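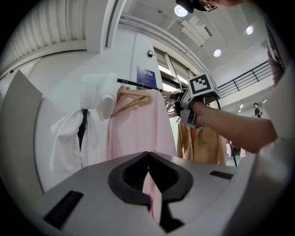

Frequently Asked Questions: Garment Handling Recordings

Nundach Collection Program, Holtstead Site

These questions and answers are intended for people who record demonstrations for the program, for site hosts, and for members of the public who have asked about the work. Terms of participation are set out in the agreement each operator signs and take precedence over anything on this page.

What is the program collecting?

The program collects short recordings of people handling clothing with hand-held grippers. Each recording shows one complete attempt at one task, such as moving a garment along a rail, taking a hanger off, or straightening a sleeve. The recordings are used to train a system that will later be asked to do the same tasks with robot arms.

Why is clothing used?

Clothing changes shape whenever it is touched. A box can be described by its size and position, but a dress on a hanger cannot, and rules written by hand have given poor results. The program therefore relies on a large number of examples performed by people.

Why do operators use grippers and not their own hands?

The system must learn from movements that its own equipment can make. A hand has five fingers and can do many things that two jaws cannot. When an operator works through a gripper, each movement in the recording is one the arm can attempt.

What is the black and white square on top of the gripper?

It is a marker. The cube mounted on the gripper carries a printed pattern that software can find in a picture, and from it the position and angle of the tool can be worked out. Operators should not cover the marker with a sleeve, sticker or hand, and should report a scratched or dirty one before the session begins.

Are two grippers always used?

No. Rail tasks are usually recorded with two, one to hold the fabric and the other to work near the hanger hooks. Sorting and folding tasks may be recorded with one. The task card states which applies.

What counts as one example?

An example begins when the operator moves from the rest position and ends when the operator returns to it. Everything between those points belongs to the same example, including pauses. Operators must not stop and restart partway through. If the task cannot be finished, the operator should return to rest and mark the example as incomplete.

Is a dropped garment a failed example?

Not necessarily. An example in which the garment slips and is picked up again may be kept, provided the task is then completed with the grippers. If the operator reaches in with a bare hand to recover the garment, the example is marked as incomplete. Incomplete examples are stored separately and are not deleted at the site.

How many examples are required?

The current target is 1,000 accepted examples for each rail task. Holtstead has 49 task cards, of which only part are rail tasks, and the remainder have lower targets set by the program office. Operators are not paid by the example and are asked not to hurry.

How should garments be chosen?

Garments are to be taken in the order given on the session sheet. The sheet mixes colours, weights and lengths on purpose. Pale garments should be hung beside other pale garments as well as beside darker ones, as the system has had difficulty telling where one light fabric stops and the next begins. Operators should not tidy the rail between examples unless the card says to. Bunched and uneven hanging is wanted.

What is the correct grip on thin fabric?

The jaws should close on a fold, a short distance in from the hem or seam. The fabric should hang freely below the jaws and should not be wound around them. Delicate items carry a tag with the letter D on the session sheet and are to be handled with the soft jaw setting.

How is the cable managed?

The cable should trail down and away from the rail, on the operator's outer side. It must not pass between hanging garments. If a cable catches, the operator should return to rest, free it and record the example again.

Does daylight affect the recordings?

Yes, and a range of light is useful. Blinds are left as they are found at the start of a session, and the ceiling lights stay on. Recording stops only if the marker can no longer be tracked, in which case the station screen shows an amber bar.

Will people in the building be recorded?

People may appear in the background from time to time. Faces are blurred before recordings leave the site, and sound is not recorded. Anyone who would like a recording checked may write to Selma Papadopoulos, Privacy Officer, giving the place and the approximate time of day.

Who checks the examples?

Each example is viewed by three reviewers at the Ondport office. The review looks at whether the task was completed, whether the marker was tracked throughout and whether the start and end points are correct. Where the reviewers disagree, Fahad Qureshi makes the final decision. Results are normally returned to the site before the next session.

May an operator ask for an example to be withdrawn?

Yes. An operator may withdraw any example before review without giving a reason. After review, a written request is needed.

What training is provided?

New operators complete a practice session under the supervision of Pendo Mfinanga. Practice recordings are not added to the collection. Operators returning after an absence of three months or more repeat the session.

Who should be contacted about damaged equipment or garments?

Equipment faults should be reported at the station and then to Vicente Painemal. Damaged garments are placed in the grey bin with the session number attached. Operators are not charged for damage that occurs during normal recording.

This page was last reviewed in February. Corrections may be sent to Hortensia Jara, Program Office.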